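4. Setting up the Noise Meter

Fememance listens to your classroom and shows a coloured bar on the board. Green means working. Amber means chatting about working. Red means somebody has said the word "wasp".

4.1 Before you start
You will need a class list, a microphone and a room with the children out of it. The free plan holds 80 pupils. If your class is bigger than that, please speak to your head.
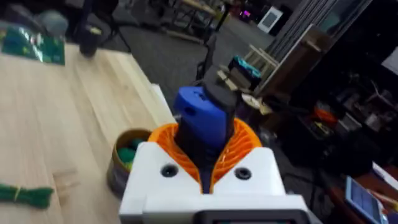

4.2 Calibrating

1. Open Tools and choose Noise Meter.
2. Press Listen and keep quiet for the full countdown. Sighing counts as noise.
3. Set the red line. We ship it at 346 on our own scale, which goes up to 800 and has nothing to do with decibels.
4. Press Save. If you press Back, you get to enjoy step 2 again.

Note: The meter can't tell a shout from a dropped pencil tin. Put it well away from the tin.
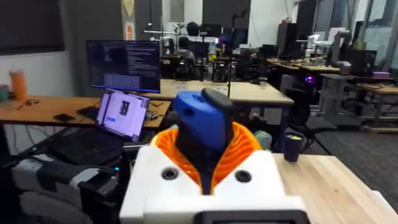 5. Pick a warning sound. The gong is popular with teachers for one lesson.
6. Tick "Pause at playtime", or you'll come back to 1,523 alerts and a bar that has given up.

Caution: Do not offer a prize for the quietest table until you have turned off "Show table scores". Pupils will go and make a noise near their rivals.
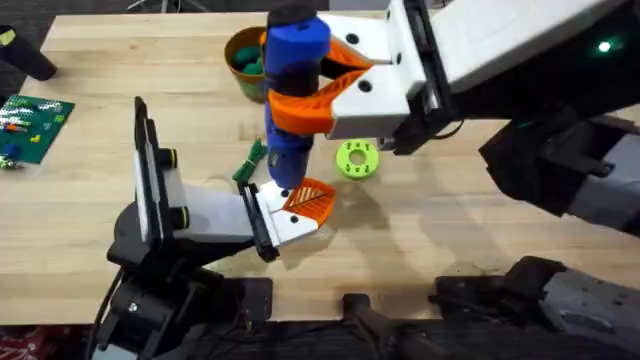
7. To share your settings with the teacher next door, choose Send to Colleague. Meters bought through Lolard need the Besson add-on first.

Comments (3)

Lukian Panasiuk, 10th January
Step 4 got me twice. Could Back at least ask?

prulto_fan
Does the gong come in a quieter version?

Year4Teacher
We've had the red line at 800 since December and it's been lovely.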